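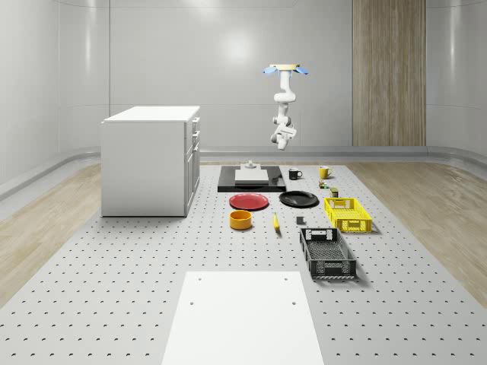
Bitarer tabletop pack, first impressions

hichamgaber
I've had the Bitarer kitchen pack running for a month now and I'm a bit smitten! It's the ceiling-mounted arm plus the table, cabinet, baskets and dishes, all simulated, and it loads in Zonton without any fiddling (on my machine, anyway). I got through 80 trial runs of "banana into the bowl" before I even touched the settings. Anyone else on it?

pangaribuan_fan
Me! The mugs are my favorite thing to practice on. Black and yellow with proper handles, so you have to think about which way the fingers come in.
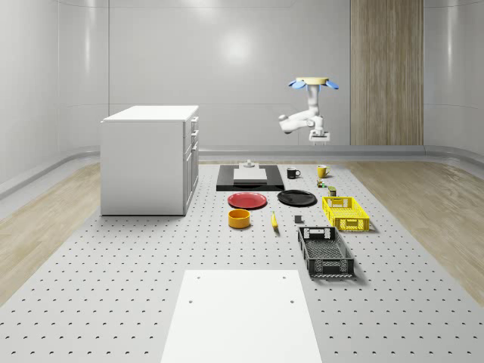
I started with the bowl and worked up to the baskets, and the baskets took me 31 tries. Worth every one.

dalladetti2
Not sold. Hanging the arm from above looks neat, but I prefer a base on the table, and the Dalladetti kit gives you both. Are the drawers any good?

hichamgaber
Fair point on the base. I'd still pick this one, there's so much clear reach from up there. Drawers are next on my list, I've only been doing tabletop stuff. My order so far, if it helps anybody:

1. Banana to bowl, nothing else moved.
2. Rubik's cube into the yellow basket. Slow it down to 30 percent speed first.

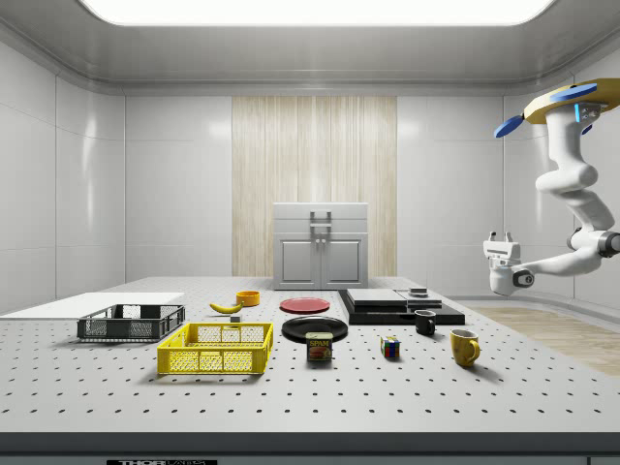
3. SPAM can onto the red plate. Hard! I'm still dropping it.

dalladetti2
OK, the can sounds fun. Downloading the trial tonight, but I'm keeping my table base.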